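Review: The Cerero Demonstration Screening Method for Two-Arm Kitchen Tasks

Reviewed by the Manipulation Methods Group, Maltham Institute
Lead reviewer: Ekow Amegashie. Second reader: Ching-wen Lo.

Cerero is a method for deciding which human-guided demonstrations should be used to train a two-arm robot and which should be set aside. It was developed at the Starkley laboratory under Knut Hamann and is supplied as a software package with a written protocol. The Group was asked to assess whether it is suitable for general use by teams working on food preparation tasks. This review covers installation, daily operation, the training results we obtained, and the points on which we would advise caution.

The method rests on a simple idea. A policy trained by imitation copies the hesitations of the operator along with the useful motion. Cerero scores each demonstration in short segments, compares each segment with others at the same stage of the task, and lowers the weight of those that disagree with the majority. Whole recordings are seldom discarded. A poor approach to a cup may be set aside while the pour that follows it is kept.

Installation took most of a Thursday. The instructions are complete but assume that joint readings and camera images already share one clock. Ours did not, and Konrad Kuster spent the afternoon writing a small conversion script. The developers have since told us that a similar script will be included in the next release.

For the trial we selected a transfer task in which dry material is carried in a measuring cup and emptied into a mixing bowl. It suits the method well. The approach, grasp, lift, pour and return are distinct stages, and each arm has its own part to play. Our operators recorded 627 demonstrations, of which 119 were held back for checking the scores against human judgment.
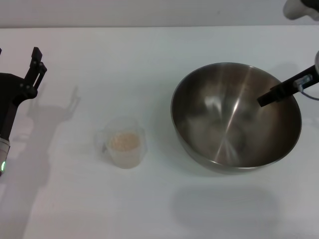

Scoring is done in a single pass at the end of a session. The report lists every demonstration with a curve showing agreement over time, and a reviewer can accept or overrule the weight given to any segment. Farzad Talebi, who read most of these reports, found the curves easy to follow after the first day. He was less satisfied with the summary page, which gives one overall figure per recording and invites the reader to stop there. We recommend that teams go straight to the curves.

Agreement with human judgment was good during the grasp and lift. It was weaker during the pour. Operators tilt a cup at different speeds, and several of these styles are equally acceptable, yet the software tended to favor the most common one. In the held-back set, a number of slow, careful pours were marked down although our readers considered them sound. The protocol offers a setting that permits more than one accepted style per stage. It is switched off by default, and we believe it should be on.

Clear and reflective objects were a particular concern. Polished steel changes its appearance as an arm moves over it, and a translucent cup on a white surface offers little contrast. Cerero draws chiefly on joint readings, with images in a supporting role, and we saw no sign that reflections disturbed the scores. The trained policy is another matter. It relies on the cameras, and no amount of screening will correct a camera view that does not show the cup handle well.

We trained two policies with identical settings, one on the unscreened recordings and one on the weighted set, and gave each 330 attempts. The screened policy was steadier in its approach and paused less often before closing the gripper. Spillage at the rim of the bowl was reduced but remained the leading cause of failure in both. Each policy was trained from 3 random starting points, and the order of the results was the same every time. We regard the improvement as real and moderate in size.

The comparison with Montoya, the screening tool our Group used previously, is favorable. Montoya accepts or rejects whole recordings and is quicker to run. It also discards a good deal of usable work, and operators found that discouraging. Cerero requires more computing time and a more patient reader. For small collections, where every recording counts, we consider that a fair exchange — for very large ones, the older tool may still be adequate.

Documentation is above average. The section on two-arm timing deserves mention, as it explains how to treat periods in which one arm waits for the other. Without that guidance, waiting can easily be mistaken for hesitation. The section on reporting errors is thin, and two of the messages we met were not listed in it.

Rating: recommended, with conditions. Teams should confirm clock alignment before installation, enable the multiple-style setting for any pouring or scooping stage, and assign a named reader to the segment curves. The Group will continue to use Cerero for its transfer tasks and will review the next release when it becomes available.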